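Talk notes, "Can It Do the Dishes Yet?" (long version, 60 min slot incl. questions)

*Clicker is flaky on the second press. Water on the left.*

## Opening

Start with the show of hands. Who has a robot vacuum? Keep your hand up if you pick up the floor before you let it run. (Wait for the laugh, it always comes.)

So that's where we are! We own machines that clean, and we clean up for them first. I love this stuff, I've been at it since before my knees went bad, and I still move the chairs.

The question tonight: which chores can a machine do now, in a real house or a real shop, with a person who has other things to do?

## The laundry part

- Towels: yes, mostly. Square, one layer, forgiving.
- T-shirts: getting there, slow.
- Fitted sheets: no. I can't do them either.

Tell the Juhl story here. Dagný Thoroddsen's group at Juhl ran a folding trial all through May, ordinary household laundry, 1118 items. 831 came out folded well enough that Dagný would put them in her own drawer. That was the whole standard, her drawer, and I think it's a great one. PAUSE. Then ask what they think went wrong with the rest. Somebody will say socks. It was inside-out sleeves.

Don't get pulled into the cost question yet. Say "hold that for the end."

## Kitchens

Short section, cut it if we started late.

Loading a dishwasher looks like one job and it's a pile of small ones. Is the glass upside down? Is there still a spoon in the bowl? Does the rack slide out all the way in this kitchen, or does it hit the trash can? Brynhildur Baldursdóttir keeps a list of kitchen surprises and reads it to new hires at Nodus. My favorite is the cutting board that leans in front of the plates and falls the moment you take one away.

Wiping a counter, on the other hand, is really pretty good now. Give it credit. People never clap for wiping and they should.

## Shop floor: the easy half

Move faster through here, half the room works in this.

Pick a rigid part, put it in a tray, do it again. Solved for years. Cunel has a cell that does this with brackets and I could watch it all afternoon. If your part is stiff and always shows up the same way, go buy the thing, you don't need my talk.

## Shop floor: the floppy half

This is the part I came to talk about!

Wires. Every small appliance and every control panel has them, and at most places they're still routed by hand. A wire doesn't hold its shape. You grip it in one spot and the rest goes wherever it likes. Then you've got a connector on the end that wants to go in one way up, and the bundle is pulling on it while you try.

Ask Greer Baird to stand up if she's here. Greer taught harness assembly for years, and she says new people need 11 shifts before their hands stop fighting the bundle. Eleven shifts, for a person, with fingertips! Keep that number in mind when somebody shows you a slick video.

Next slide. Leave it up for a while and let them look before talking. 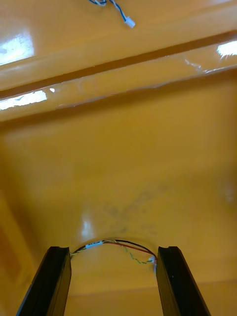

*Wrist camera view: wire bundle arching between the fingertips, small white connector down by the right one.*

Points to make over the slide:

- Colors first. Black, red, and a green and yellow pair twisted together. They don't lie along the same line, and the twisted pair dips lower than the others. So where "is" the bundle, if you're the software?
- Shiny yellow plastic behind it all. Look at the glare spots. To us they're glare. A vision system has to learn that.
- Point at the blue and white cable hanging down at the top, with its own white connector. Same general kind of thing, different job. Which one did you want?

Let them argue. Last time Dexter Pascual and Jennylyn Quiambao went back and forth on touch sensing versus better cameras and it was the best part of the evening. I lean touch. Say so, then shut up.

## Where I come down

Towels, counters, stiff parts: yes, go. Dishes: some kitchens. Wires: not on its own yet, and I'm more excited about that one than any of the others.

Mention the Cevel open bench night, sign-up sheet by the door. Bring a harness you hate.

Questions. Repeat each one into the mic. Cost question goes first, I promised.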